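Second Life for Office Desktops: Our Term Project at the Lesten Workshop

Why we picked this

When our group first sat down to choose a topic, most of us had never opened a computer before. A couple of us had swapped a battery in a laptop and felt pretty proud of it, and that was as far as it went. Then we heard that the Nedatau learning center was getting rid of a stack of old office towers, 31 of them in all, and we asked if we could have a few to learn on. They said yes right away (thank you again!) and we carried 12 of them over to Lesten in August.

Our goal was simple enough to write on the whiteboard: take a desktop apart, learn what every part does, put it back together, and write a guide that somebody our age could follow without getting scared. The budget was 85 dollars for the whole term, and most of that went to thermal paste, wipes, screwdrivers and a box of anti-static bags.

The processor and its socket

We spent far more time on the processor than on anything else, and I think all of us would say it was the part we worried over the most. The pins and contacts are tiny, the cooler has to come off evenly, and the old paste can be stubborn. 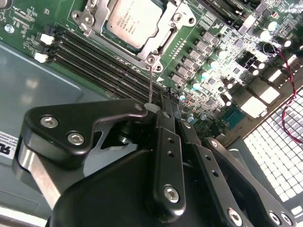 Our first guide draft had only four lines on this step, and our classmates who tested it told us very kindly that four lines was not enough. We rewrote it twice. The new version explains how the latch arm releases the load plate, how to lift the processor by its edges, and how to set it back down so the marks line up before you close anything. It also says to stop and breathe, which was voted in by the whole group.

Laying out the work

The other thing we learned the slow way is that you need more space than you think. Our first try was on a school desk with backpacks still on it, and we lost two screws before lunch. After that we moved to the big table and made ourselves some rules - tower on its side, open side up, cables left alone until we had drawn them.

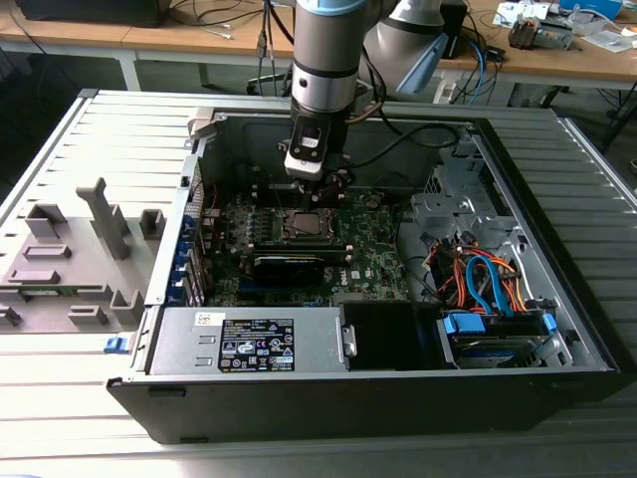
Writing the chapter on the inside of the case took us a whole Sunday. We wanted readers to get their bearings before touching anything, so we start them off with the big easy things and work down to the small ones. On the Dell tower the power supply is a good first landmark, a gray metal box with a black label full of small white print, and the blue clips on either side of the hard drive make that one easy to find too. From there we send people to the graphics card and then up to the processor. We also added a page on where to put the side panel, and our answer is flat on the table next to the case, where you won't step on it.

Putting it all back together

Reassembly went better than we had feared, mostly thanks to the drawings. Cables were the exception. It is very easy to leave one tucked underneath something, and then you have to back up three steps and start over, with everyone trying to be nice about it.
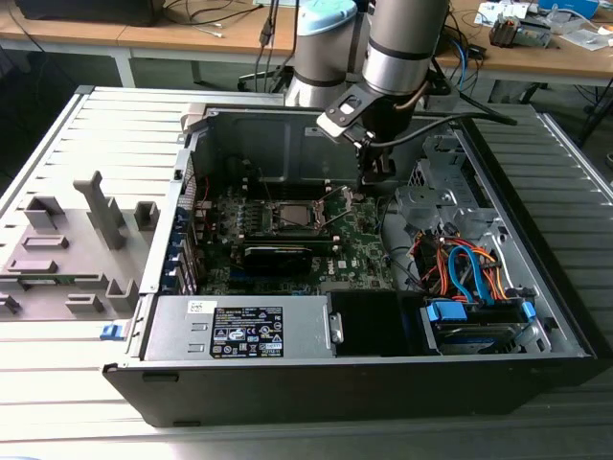

We printed the finished guide as a small booklet and left copies at Nedatau and at the Imrie branch library. If we get to continue next term, we would like to add a chapter on memory and one on cleaning out dust, and maybe have it translated for the families at the Warka center, who have already asked us for it.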